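Budgeting for a first pick-and-place cell, mixed grocery items
Posted 11/27/22 by lowshelf_ops 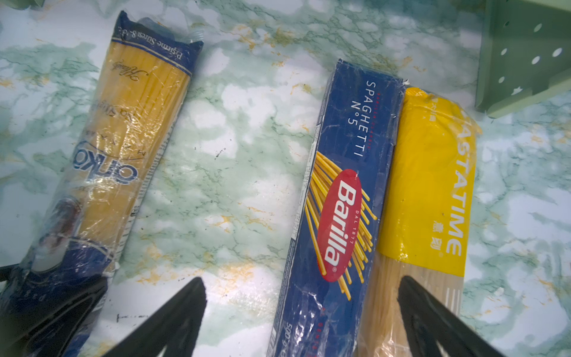
What should we budget for besides the arm itself?

Plan on the arm being half of the total, with the rest going to grippers, spare fingertips, mounting, a camera, guarding and the hours somebody spends setting it up. That's the answer I got from the first vendor we called, and I'd like to hear from people who have paid the bills.

We pack small dry goods orders. Long pasta is the item I want to start with because it comes in both boxes and bags and we sell a lot of it. Two quotes so far, one from Prastberg and one from Zorden. Prastberg is cheaper up front but the gripper is extra. Zorden includes a two-finger gripper and a wrist camera. Money has to be approved by April.

----

tinbench
Half is optimistic. On our first cell the arm was closer to a third. The stand, the air line we ended up not using, and the safety scanner ate the rest. Get the scanner quoted separately before you compare anything.

Also ask both vendors what a replacement set of fingertips costs. Ours are Helmy tips at $449 a set, and we bought 4 sets the first year. That wasn't in anyone's spreadsheet.

----

lowshelf_ops
Four sets in a year is more than I figured. Was that wear or crashes?

----

tinbench
Crashes, three of the four. All in the first few months while we were still teaching positions. Wear has been slow since then.

----

marlow77
I'd skip fingers completely and price a suction setup. A Barilla box has flat sides, and a cup will pick that up all day. You don't need to worry about approach angle and the cups cost next to nothing to replace.

----

tinbench
Fine for the box. The bags are the problem. The film wrinkles, the cup leaks, and you drop one in every few picks. We tried it with clear-film spaghetti bags and gave up after a week. If half the order lines are bags, I wouldn't spend money on suction first.

----

marlow77
Depends on the cup. Bellows cups with a soft lip do okay on wrinkled film if you have enough flow. I agree you need a bigger pump, and the pump is loud.

----

gridpaper
Before buying either one, rent. Vekar rents a complete arm and gripper by the month where I am, and part of the rent comes off if you buy. Bring in the real products, all the brands you stock, and run 100 picks of each. Write down every miss. Then you know which gripper to put in the request.

We did 50 of each and wished we had done more. The round bags roll when they are set down next to each other and it took a while before that showed up.

----

lowshelf_ops
I asked about renting. The monthly rate looks fair but delivery and setup are billed separately, and setup is two days minimum. I'd have to pull that from this year's maintenance money, which is nearly gone.

----

gridpaper
Ask them to move the setup charge to the purchase side. They did it for us. Worst they can do is refuse.

----

marlow77
I still think a rental is money spent putting off a decision. Both vendors should run your parts for free at their shop. Ship them a case of each and ask for video, including the failures.

----

tinbench
Vendor demos are run by people who do it every day, on their own table and under their own lights. I'd take the free test, but I wouldn't set the budget from it. Put in a line for training too – two people, so you aren't stuck when one is out.

----

lowshelf_ops
OK. Current list: arm, stand, scanner, gripper, tips, training, and a line for a pump that may get cut. I'm sending a case of each product to Prastberg and Zorden this week and asking Vekar about the setup charge. Does anyone budget for software updates as a yearly cost, or do you pay when it comes up?

----

gridpaper
Yearly. Ours is in the service contract, and the vendor wouldn't quote it any other way.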